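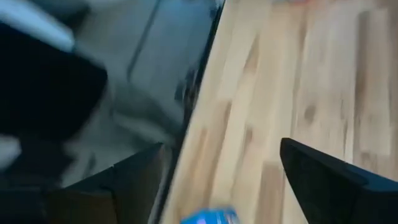 ## 4. Setting Up the Tabletop

This section covers the Dirnema work table with the light wood-grain top, order number 807. If you have the Bekham frame without a top, go to Section 6.

Read all of the steps before you begin. Two people are needed for steps 2 and 3.

### 4.1 Placing the top

1. Clear the floor and sweep it. Grit under the feet will keep the table from sitting level.
2. Stand the frame on its feet with the rail at the back.
3. Lower the top onto the frame, long edge first. Keep your fingers out of the gap between the top and the rail.
4. Slide the top until its edges line up with the frame on all sides.
5. Fit the screws from bag C by hand, then tighten them in a crosswise order.

**CAUTION:** Do not use a power driver for step 5. The screw holes can strip, and a stripped hole is not covered by the warranty.

**Note:** Knots, streaks and darker patches are part of the finish. They are not a reason to return the top.

### 4.2 Leveling

1. Set a spirit level in the middle of the top, first along the long side and then across it.
2. Turn the foot at the lowest corner counterclockwise to raise it. Make small turns and check again after each one.
3. Press down on each corner. If the table rocks, lower the foot that is diagonally opposite.
4. Lock each foot with the nut supplied.

### 4.3 Tables near a window

A glossy top shows reflections from windows and ceiling lights. If the glare bothers you, turn the table so that you sit side-on to the window, or fit a blind.
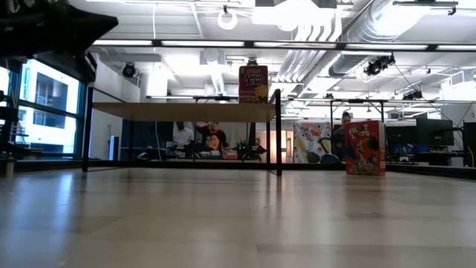 Tall, light items such as cereal boxes can stand directly on the top. Keep them back from the edge, with the heavier end down – a half-empty box tips easily when the table is bumped.

For anything hot or damp, use a mat. Wipe up milk and juice right away, especially along the border, where liquid can work its way under the edge.

### 4.4 Load limits

| Item | Limit |
|---|---|
| Top, load spread evenly | 131 lb |
| Top with Okoth brace kit | 100 lb more than the limit above |

**CAUTION:** Do not sit or stand on the table, with or without the brace kit.

### 4.5 Cleaning

1. Wipe with a soft cloth and warm water. Add a little dish soap for grease.
2. Dry with a second cloth, following the grain.
3. Use Gastel wood polish no more than twice a year. Other polishes may leave a film.

Check the screws from bag C again one month after assembly, and after any move.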